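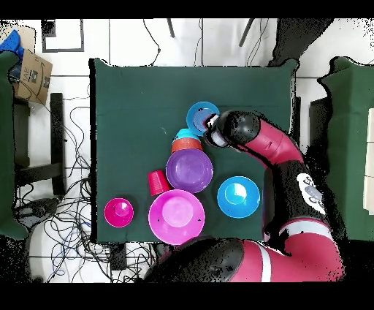 13 June 2020. Second week of the dye fading trial, and I'm happy to say the Druvon samples are holding up far better than I feared (bless them)! Strip 42 has spent 30 days on the south windowsill and still looks fresh. I keep hunting for a plain way to name the shades, so for now strip 7 is "plate blue", like the light blue plate on the green cloth, and strip 42 is turquoise, close to the cup stacked on the orange one. Zireck strips go up tomorrow, once I find the good pins.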